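The Arm Club at Comulstead Wants to Clear Your Table

Comulstead, 2022-09-22

The pitch on the flyer was "Teach a robot to do your chores." I have a weakness for flyers and a longer history with chores, so I went.

The club meets in a second-floor room at Comulstead, a community college that bought its arm from a dealer called Carvalho and has been paying for it ever since. There are nine students this semester. Their project goes by Clakomo, a name that two of them explained to me in two different ways. The goal is an arm that can pick up the small stuff left on a table after a meal and put it in a bin. Cups, spoons, bottle caps, a wadded napkin. My nephew could do it at three, when bribed.

Seidu Bonsu runs the sessions. He is a second-year student with a patient way of talking and a laptop that stays open through every conversation. I asked him how often it works.

"Depends what you call working," he said.

I said I would call it working if the thing ended up in the bin.

He scrolled. Since February the club has logged 712 attempts. In 514 of them the gripper closed on the object. In 415 the object got to the bin. The rest were dropped, flung or, in his word, "misplaced." That comes to a little over 58 percent, which the club's poster rounds up to "nearly two thirds." I pointed this out. Bonsu said he hadn't made the poster.

Each attempt is recorded through a small camera at the wrist, and the students spend a lot of the evening going back through what it saw. It is slow going. You look down past two dark fingers at a speckled gray tabletop with a pale pleated curtain behind it, and you wait. The fingers are scuffed, the left one worst, near the tip. A few white specks on the gray are smaller than anything Clakomo has been asked to pick up, and I found myself rooting for them.

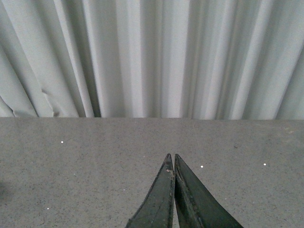

What the students get out of it

Aba Opoku joined for the credit and stayed, she told me, for the arguments. The night I visited, the argument was over how far the fingers should close before a reach. Opoku wanted them nearly shut on the way in and opened late. Bonsu wanted them open from the start. They tried it her way, then his, and the same plastic spoon went on the floor both times.

"So now we know it's the spoon," she said.

I liked her a lot. I am less sure about the claims made on her behalf. The college's brochure says the club gives students "industry-ready automation skills." When I asked Opoku what she had learned, she said how to label video and how to tighten a screw without stripping it. The first is real work that somebody will pay for, though not much. The second she could have learned from my father.

Dues are $59 a semester. Dendar, a packaging company across the river, covers the spare parts and gets its logo on the T-shirts. I asked whether Dendar had hired anyone out of the club. One person, I was told, in shipping.

The public demonstration is set for the end of the semester, with a real dinner table and real leftovers. I asked if the spoon would be on it. Bonsu said they were still talking about the spoon.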